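Ticket 107 – Hand-held gripper demos: left jaw width reads closed while holding a pack
Project: Jastska
Opened by: Ama Essien
Date: February 14, 2026
Status: Open, waiting on Warnik

Task is snacks and tray, done by hand with 2 grippers. We recorded 40 demos. In more than 40 per cent of them the logged width for the left gripper drops to zero when the jaws go around a round biscuit pack. The right gripper logs normally.

Tried so far:
Recalibrated both grippers on the bench. No change.
Swapped the USB cables. The fault stayed with the left unit.
Wiped the lens and the ribbed pads. No change.

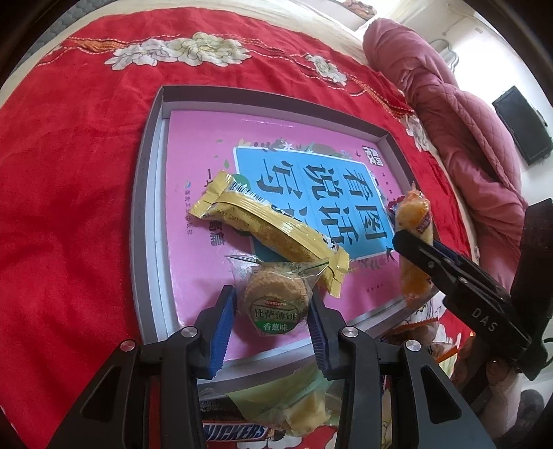
Clear film seems to be the common factor. Demos where the left gripper picks up the book first log a sensible width all the way through. I haven't ruled out the colour of the bedspread – will repeat on a grey sheet.

Reply from Warnik support:
Please send the raw width log and the firmware version. The December build had a filtering fault that clipped small values to zero.

Update, Ama:
Left unit is on the December build, right unit is on the older one. Logs uploaded to the Agyeman folder. Holding off on training until the left unit has been rolled back and I've redone the biscuit demos.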